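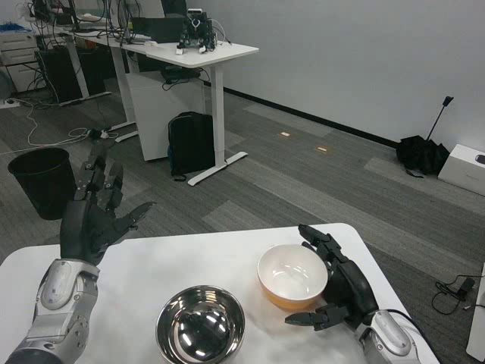 Most kitchens need fewer bowls, and the ones they keep should be steel and ceramic.

4 min read | 18 shares | 7 comments

When I moved to Tromham I unpacked 18 bowls. There were plastic ones with stained insides, a glass set with one size missing, and several that only came out at holidays. I gave most of them away on 14th May and have not replaced any.

A stainless steel bowl does the rough work. It is light, it can be dropped, and it goes from the freezer to the sink without trouble. You can whisk in it, wash lettuce in it or set it over a pan of simmering water. It will not go in the microwave, and it gets cold fast, so soup in it is a poor idea.

That is where ceramic comes in. A glazed bowl is heavier and holds its heat, and it looks right on a table. I like a white inside with a strong color on the outside, orange or yellow, because you can see the food properly and still have something cheerful to look at. It will chip if you knock it against the faucet. I accept that.

We use cookies to improve your experience. Accept | Manage settings

Stores don't sell bowls this way. The housewares place in Lotwood has a wall of boxed sets, and the sets always include two sizes too small for anything except a spoonful of salt. Buy single bowls. Pick each one up first and check that you can grip the rim with one hand while the other hand stirs. If it feels awkward in the store, it will feel worse full of batter.

My sister-in-law still keeps a full cabinet of them and says I will want mine back at Thanksgiving. I can borrow hers.

376 views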